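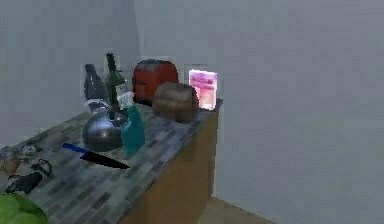 The robot that can't quite clear a worktop

Ask Haruna Onishi when a machine will tidy your kitchen and she gives a date, then takes it back. Her team at Sesitz has spent two years on a single chore: putting away what people leave out on the side.

Most of the work happens in simulation. The software builds a kitchen counter, puts a kettle, a toaster, a loaf, a bottle of wine and a knife on it, and asks the robot to deal with them. By October the team had run 3,596 of these kitchens. The robot finished the job in 2,879.

Crowding is the main trouble. When a spray bottle stands right beside a kettle and in front of a wine bottle, the robot has to work out which one to move first. A person does this without thinking. The Sesitz system, called Kako, can take almost 32 seconds to choose, and sometimes it chooses badly.

Knives are a problem of their own. Kako is told to leave any blade where it lies until everything near it has gone, which makes it slow but keeps the tests simple. Bread is worse than it sounds – a loaf gives when squeezed, and the simulator is poor at squashing things.

Renji Yokoyama, who runs trials at the rival firm Plelen, thinks the field has been too keen on kitchens. His machines sort returned parcels in a warehouse, where the shelves are all the same height and the lighting never changes. "A home is the last place I'd start," he says. "Everyone keeps the cereal somewhere different."

Onishi doesn't disagree. Her next trial will use a real flat with a real worktop, and a person standing by the off switch. The first task on the list is moving the kettle.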